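How I Set Up a Two-Arm Cell Before I Let Anyone Touch the Teleop Controls

I've been running small two-arm tabletop cells for a while now, first at Remstead and lately on my own bench, and people keep emailing me for "the rules." There's no secret binder! What I have is a page of habits, mostly collected by getting them wrong. I'm writing them up properly this time so I can send a link and get on with my day.

This is for lightweight arms working over a table, with a person driving them from a few feet away. If you have big industrial arms, go read the actual standards and talk to your safety people, please. My arms can pinch a finger or throw a mug. Yours can do a lot worse.

Step 1: Draw the box before you power anything

Decide where the arms are allowed to go, and write it down in numbers. I set software limits on every joint, then a second set of limits on where the gripper tip can be. The second set is the one that saves you. Joint limits alone will happily let an elbow swing out past the front rail while the gripper is sitting nicely over the table.

Then move each arm by hand, power off, to every corner of the box. If it bumps an upright, pull the limit in. My friend Valdir Caldeira leaves the width of his palm between the arm and anything solid, and I've copied him (my palm is smaller, so I use his number).

Step 2: Give the two arms a border

Both arms want the middle of the table. Of course they do, that's where the work is. With tall things in the center it gets crowded up high as well as down low, so your border has to be a wall and can't just be a line on the table.

My rule is that only one arm crosses the border at a time, and the driver says it out loud: "right going in," "right out." You feel silly for the first hour or so. Keep doing it. If the task needs both arms on the same thing, drop to half speed before the second one crosses.

Fragile items and anything with a handle go toward the back corners, and the middle is for whatever you're working on.
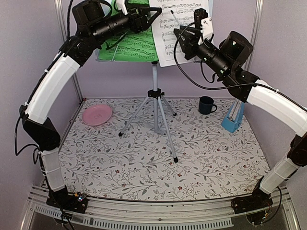 Step 3: Sort out the cables

I would put this first if I thought anyone would read it first. Run the arm through its whole box slowly, and watch only the cable. Ignore the gripper, it's fine. You want enough slack at full reach that nothing pulls at the wrist, and not so much that a loop can hook a prop on the way back.

Tie the cable down on the thick lower part of the arm, where there isn't much bending going on. Leave the joints free. And look at your ties again after 8 hours of running, since they creep. Akua Bawa marks hers with a paint pen so she can see at a glance if one has slid, which I think is brilliant and keep forgetting to do.

Step 4: Rules for soft and floppy stuff

Paper is the worst. Cloth is second worst. A gripper that's perfectly polite with a plate will crumple a sheet of music in no time, and with the sort of stand I like there are skinny holders in front of the page as well, so you have two easy ways to wreck something.

What works for me:

Come in from below or from the side, never straight at the face of the page.

Stop short with the fingers open, and check the wrist camera before you close them. The side camera lies to you about depth, and the wrist one gives you a much better idea of which finger is about to overlap what.

Find the other arm in the wrist view too, if it's in there. Near the middle it often will be, and closer than you'd guess.

Move the holder first and the paper second. Trying both in one go is how I tore a perfectly good waltz.

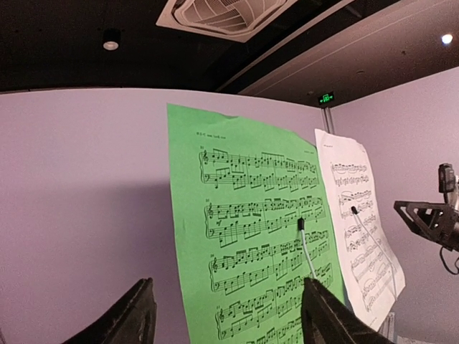
Step 5: The stop button, and who has it

One person drives and a second person holds the stop. I don't care how short the run is. The second person isn't on their phone, isn't taking notes and isn't resetting props. Korkor Baidoo taught me to test the button at the start of every session with the arms actually moving, slowly, because a button that works on parked arms hasn't told you much.

Hands stay outside the rail until the driver says "parked" and lets go of the controls. Both, in that order.

Step 6: Write the boring log

Mine is one line per run: who drove, who had the stop, what got bumped. I'm on line 2477 as I write this, and 55 of those have something in the "bumped" column. Read it back once a month. Last November mine showed me that nearly all the bumps came right after lunch, so now the first run after a break is at half speed, with no exceptions for me.

If you have a rule I'm missing, send it over. I'm especially after a decent one for swapping grippers partway through a session, as my current method is mostly muttering.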